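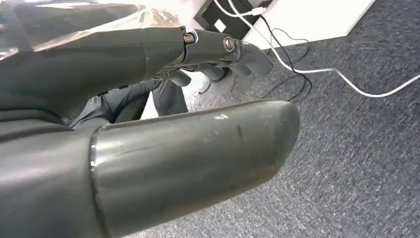 The Gosero hand seen from just behind the wrist, with plastic film over the back of it and the thumb nearest.

Gosero (robot hand)

Gosero is a home-built robotic hand, and I'm the one building it, so take this entry as coming from a fond parent. It belongs to the Ovov family of designs, which is a loose set of drawings and part files passed about between hobbyists, and most of the work on mine has been done in a shared workshop called Tawfik. The rest has been done on my kitchen table, usually when I should have been in bed.

Name

Gosero doesn't mean anything. I needed a folder name on the computer and that's what I typed. The hand before it was called Brisetti, and people at Tawfik still call this one Brisetti when they're not thinking.

Construction

The fingers are tubular segments linked by pivot joints, with the screws sitting in little recesses so they don't snag on things. The screws don't match (there's a small bronze-coloured one in one knuckle and a silver-rimmed one on the next segment along) and I've stopped minding. The whole thing is a dark olive-grey, matt with a bit of a sheen to it.

The thumb is a chunky thing with a rounded end, and a joint ring that leaves a seam you can see if you look for it. I love the thumb! It took 2 full rebuilds to get the angle right, and the second one meant throwing out a bracket I'd been very proud of. It has a pale scuff near the top and a thin dark scratch down the side by now. I could rub them out and paint over them, but I'd only have to do it again.

Each finger is pulled closed by a cord and opened by a spring, so with no pull on the cords the fingers ought to settle in a loose curl. The early Ovov drawings used elastic for this. Elastic is fine for a month or so and then goes slack – mine gave up in September, all in the same week.

Wiring

I'm not proud of the wiring. Gosero uses 6 small motors, one for each finger and two for the thumb, and every one of them wants its own lead. I keep meaning to put them into a sleeve. Black cable on grey-blue carpet at least shows up well, so you can see the loops before you put a foot through them.

Testing

The standard test at Tawfik is open and close, 1000 times, and write down where it stopped. Gosero's first proper run ended at 453, when a knot in the index finger cord came undone. I now use a double knot with a dab of glue on it, and I check it before each run, or most runs anyway.

Grip tests come after that. We start with a sponge, then a cardboard tube, then a mug (an ugly one). Gosero is good with the sponge and fair with the tube. The mug needs more work on the fingertips, which are a bit too smooth, and I'm trying out rubber caps cut from old washing-up gloves.

See also

Brisetti (robot hand)
Ovov designs
Tawfik workshop

Page last changed August 23, 2019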